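The table came on a Friday in June, in a van with Rolden written on the side. Two men carried it up the stairs and stood it where the old one had been. The older of the two asked Adelino Torres to sign for it, and he signed without his glasses, a little below the line.

"It's very white," the man said.

"My wife picked it," Adelino said.

She had picked it in February from a catalog, and then in April she had died, and the order had gone on by itself. The store had called twice to confirm the delivery. Both times he had meant to cancel and both times he had said that Friday was fine.

The old table had gone to Afonso Barros on the second floor, who had a workshop and wanted the legs. It had been brown, with a burn near one end and a drawer that held string. The string was now in a bread bag on top of the refrigerator. Adelino had not decided where it would live.

He got the cloth and wiped the new table down, though it had come wrapped. Then he made coffee and drank it standing at the counter. 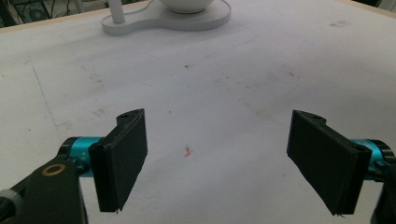
A new table needs a week or two before people know how to sit at it. Adelino kept going to the chair by the window and finding that it faced the wrong way, and he turned it, and then it was in the way of the stove. He ate his soup on the counter that night and the night after. The top was big and white, and with almost all of it bare he didn't like to be the one to put a bowl down. Lidia had chosen the large size for when everyone came. Everyone was their son, their son's wife, and Eduardo Simões from the hardware store, who came on holidays and brought his own wine.

On Sunday his son called.

"Did it come?"

"It came."

"Is it nice?"

"It's large," Adelino said.

"You can send it back, Dad. They give you thirty days. I looked it up."

"I know they do."

"I could call them for you."

"I know you could."

His son waited. There was a television on at his end. Then he said that they would try to come up at the end of the month, if the car was fixed, and Adelino said that would be fine, and they talked about the car.

The invoice was in the drawer with the bills. He took it out after the call. The table had cost 327, and delivery was 55 on top of that, which was a lot for two men and one flight of stairs. There was a number to call for returns. He folded the invoice along its old folds and put it under the sugar tin where he would see it.

On Monday he went down to Afonso Barros to ask for the drawer.

Barros had the old table upside down on two trestles. Three of the legs were off. He was a big man who had driven a city bus for most of his life, and he did everything at the same speed, looking well ahead.

"What drawer?" Barros said.

"The one with the string."

"There wasn't any string."

"I took the string out. I want the drawer."

Barros thought about it. The drawer was on the bench behind him, with screws in it already, sorted into jar lids. He looked at it and then at Adelino, and then he began to lift the lids out one by one and set them down on the bench.

"Your new one doesn't have a drawer?" he said.

"No."

"They don't make them with drawers anymore. My sister got one from Ronier, no drawer. She keeps her things in a box." He wiped the bottom of the drawer with his sleeve. "What are you going to put this in?"

"I'm not going to put it in anything," Adelino said.

He carried it upstairs under his arm. In the kitchen he set it down on the counter and put the string back in it, and the stub of the carpenter's pencil, and the key that had never fit any lock in the apartment. It was an ugly thing out in the open. The front was brown and the sides were raw wood, and the knob was loose and turned when he touched it. It couldn't stay on the counter, where it blocked the bread board.

He stood and held it for a while. Then he put it on the new table, at the far end, near the wall.

It didn't scratch. He lifted it and looked, and there was no mark, and he set it down again.

That evening Eduardo Simões came by with a bag of tomatoes. It wasn't a holiday. He said that his cousin had sent too many and they wouldn't keep. He stood in the doorway of the kitchen with his hat on.

"So that's it," he said.

"That's it."

"Lidia showed me the picture. She brought the catalog into the store."

Adelino had not known this. He took the tomatoes and began to put them in the blue bowl. "What did she bring it to you for?"

"She wanted to know if white would stain. I said beet juice would do it, and red wine. I said get the brown." Eduardo took his hat off. "She said you'd had brown for 40 years and she was sick of looking at it."

"She never said that to me."

"Well. You made the burn."

"The pan made the burn."

"She said that you put the pan there."

Adelino cut bread. There was a piece of cheese left and some of the ham, and with the tomatoes it was enough. He had the two plates in his hands before he thought about where they were going. Eduardo had already sat down. He had taken the chair by the window and turned it around and pulled it in, and it wasn't in the way of the stove at all if a person pulled it in.

So they ate at the table. Eduardo cut his tomatoes on the plate, very carefully, and kept his wine close to him.

"You can put it down," Adelino said.

"I told her it would stain."

"Put it down, Eduardo."

He put it down. They talked about the store. Eduardo had a new boy working there, Afonso Vilela, who could not be taught the difference between a bolt and a machine screw but was good with old ladies. Sales of paint had doubled. A man had come in and bought 200 feet of clothesline and wouldn't say what for.

"What did you think it was for?" Adelino asked.

"Clothes," said Eduardo.

It was past ten when he left. Adelino washed the plates and put the heel of the bread back in its bag. He ran the cloth over the table from one end to the other, around the drawer, and turned off the light.
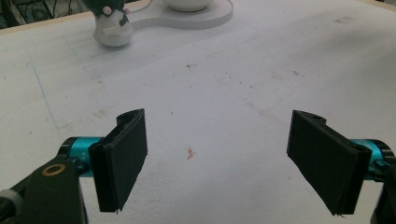 In the morning he came in with his glasses on and saw a crumb. It was small and pinkish, a bit of ham perhaps, or tomato skin, and it sat out in the middle of the table where he had surely wiped. On the brown one he would never have seen it. He understood that he would be seeing crumbs from now on, every one of them, and that Lidia would have been up before him and would have called him in to look.

He left it there while the coffee boiled. Then he picked it up on the end of his finger and dropped it in the sink.

There were gray specks too. He rubbed at one with his thumb. It didn't move, and he tried another. He got the scouring powder out from under the sink, read the back of the can, and put it away again.

At nine he called the number on the invoice. A recording told him that his call was important. He held the phone against his shoulder and looked for a pencil, and found the stub in the drawer. After some music a young woman came on and asked for his order number, and he read it to her.

"And you'd like to return the item?" she said.

"No. I want to ask what to clean it with."

She said that she would have to check. There was more music. He sat down in the chair by the window to wait, with his elbow on the table, and looked over at the stove.

"Sir? Warm water and a soft cloth," she said. "They say no powders."

"I didn't use any powder."

"That's good, then. Is there anything else I can help you with?"

He asked her if they sold a drawer for it. She didn't think so. She asked him to hold and went to find out, and she was gone a long time. When she came back she said that there was nothing in that line, but there was a small cabinet that went beside it, for 88, and would he like her to send him the catalog?

"What colors?" Adelino said.

"White," she said. "And there's a brown."

He told her to send it. He gave her the address, and spelled Torres, and spelled it again. After that he wrote *warm water, soft cloth* on the back of the invoice and took down the bread bag from the top of the refrigerator. There was still a piece of string in the bottom of it, a short one. He wound it around two fingers and put it in the drawer with the rest.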